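Skustthorpe workshop puts two hand-held grippers side by side

28th January – If you have walked past the old brick workshop in Skustthorpe lately and wondered why so many people inside are picking up cloth and putting it down again, there is a perfectly good answer. The team at Cikine has begun comparing two hand-held grippers, one its own design and the other from Voß, and the trial is going to keep a good many hands busy between now and June.

The idea is simple enough to explain over a cup of coffee. A person holds the gripper the way a robot arm would, does an everyday chore with it, and the camera on the tool records how it went. Each of the 8 tasks on the list is repeated 100 times with each gripper, and the results are scored for dropped items, missed grabs and how tired the operator's wrist feels by the end.

Olga Simões, who runs the trial, says fabric was always going to be the hard part. "A cup stays the shape of a cup," she told us, "but a piece of cloth is something new every time you touch it, and you find out very quickly which fingers can cope with that." Her early impression is that the Voß tool closes more gently, while the Cikine one is easier to aim – though she was quick to add that she would like a lot more data before she says so in front of her colleagues.

Coat racks and chairs have turned out to be useful company for the work, giving operators different heights and angles to reach for.

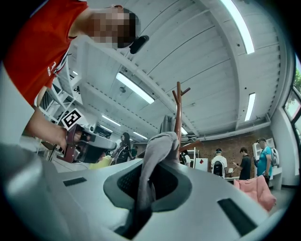
Niloufar Shojaei looks after the marker tracking, and she has been trying different camera settings as well, partly to see how well the printed markers hold up under fluorescent lights. She hopes to settle on one setting for everybody within 5 weeks, so that the later sessions can be compared fairly.

Once the hand-held sessions are finished, the better gripper will be fitted to a Paltley arm and put through the same list of chores. Simões expects to share the first scores in June.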